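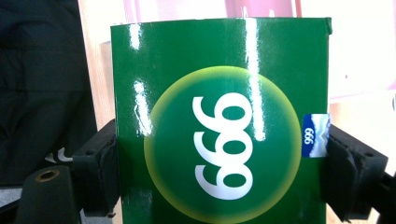
Unit 4: Reviewing a hand-held gripper kit

Reading for Friday: the Blomqvist kit manual, chapters 1 and 2. Bring your own notes on grip width.

What the kit is

The Blomqvist is sold by Madilex as a teaching and data kit. You hold it in one hand and close the two fingers with a trigger. The basic set comes with the handle, one pair of fingers, 18 spare pads and a case. Software is a separate license.

Points to cover in your review

1. Pads. A glossy carton, like the green one with the 999 emblem, is a fair test. Note where the pads press and whether the side panels bow in. Then try a matte box of the same size and compare.

2. Glare. Shiny coatings throw bright streaks under ceiling lights, and printed numbers can come out sideways when the box is turned. Write down how the box was turned before you run the label reader.

3. Load. Madilex lists 200 grams for one-handed use. Use the lab scale – do not go by the weight on the package.

4. Wear. Finlay Cairns changed his pads after 37 sessions last term. Log yours the same way so we can compare.

5. Support. Zdenka Petek has the Brodora quote for the same class of tool. Ask her for the service terms, not the price sheet.

Format

Two pages, one table. State which firmware you used. If a grip failed, say what you were holding and how wide the fingers were open. Reviews are due in March, before the Sundov site visit.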